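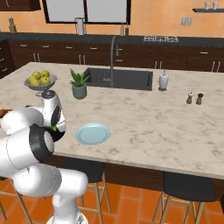 4. Kitchen chores in simulation

We chose plate-and-bowl work at a kitchen island as our main test because it looks so easy. Any ten-year-old can clear a worktop, and yet it brings together nearly everything that a home robot still finds hard: thin rims, heavy things next to light ones, and clutter that must be left alone. The Starik kitchen, our rendered test room, was laid out with this in mind. In Figure 1 the arm has a small green object between its fingers, with a pale blue plate lying close by on the marble, a heaped fruit bowl further back and a potted succulent beside it. A good run leaves the fruit and the plant exactly where they were, and we were delighted to find how much a policy can learn about care from that one simple rule.

Figure 1. The Starik kitchen, two views of the island. The counter, sink and fruit bowl are common to all tasks; the tableware changes between tasks.

4.1 Tasks

There are four chores in the set: moving a piece of food to a plate, moving a piece of food to a bowl, shifting a plate to a marked spot, and clearing food from one dish to another. Each starts from a random layout drawn by the Prorkgate scene generator, and each has a time limit. The arm is given a short written instruction and the camera views, nothing more. It is never told where an object is, and it has no map of the room.

We trained on 2161 demonstrations, all collected by people steering the simulated arm by hand, and every policy was then tested on 50 fresh layouts per chore. Layouts were fixed in September, before any training began, and the same ones were used for every policy. The Hijazi baseline was retrained from scratch on our data so that the comparison would be a fair one.

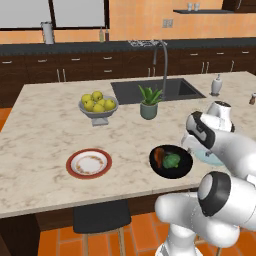 4.2 What counts as done

Scoring chores is harder than it sounds. A plate that ends up on its spot but has pushed a bowl to the brink of the worktop would please no one at home, so we score each run twice. The first score asks only whether the goal was met. The second, which we call the tidy score, also asks whether everything else stayed within a small distance of its starting place. A dropped item fails on both, even if it happens to land where it was wanted (this did come up, and it was great fun to watch).

The gap between the two scores is the most interesting result in the paper, we think. Policies trained only on the goal learn to barge. They take the shortest path, and the wrist sweeps through whatever stands behind the plate. Adding the tidy term to training slowed the arm a little but changed its manner completely - it began to lift higher before crossing the worktop, and to come down on food from above. We had not asked for either habit.

4.3 Where it still falls short

Flat crockery remains the weak point. The fingers need to get under a rim that sits very low, and a small error in height means that they close on nothing or press down on the edge. People solve this by sliding the plate to the side of the worktop and pinching it there. Our policies never found that trick, although the room for it was always available.

The second weak point is knowing when to stop. After a good placement the arm would sometimes reach back and pick the item up again, and in the worst runs it kept this up until time ran out. A longer memory of past views helped, and we report those runs separately in the appendix.

So can a machine do this chore yet? In simulation, with one arm and a patient time limit, it can do a fair share of it, and that is a far happier answer than we expected when the Flitirdale project began. Contact in the simulator is kinder than contact in a real kitchen, however, and no claim is made here for wet hands, greasy dishes or a family wanting its dinner. The real-arm trials use the same four chores and are described in Section 5.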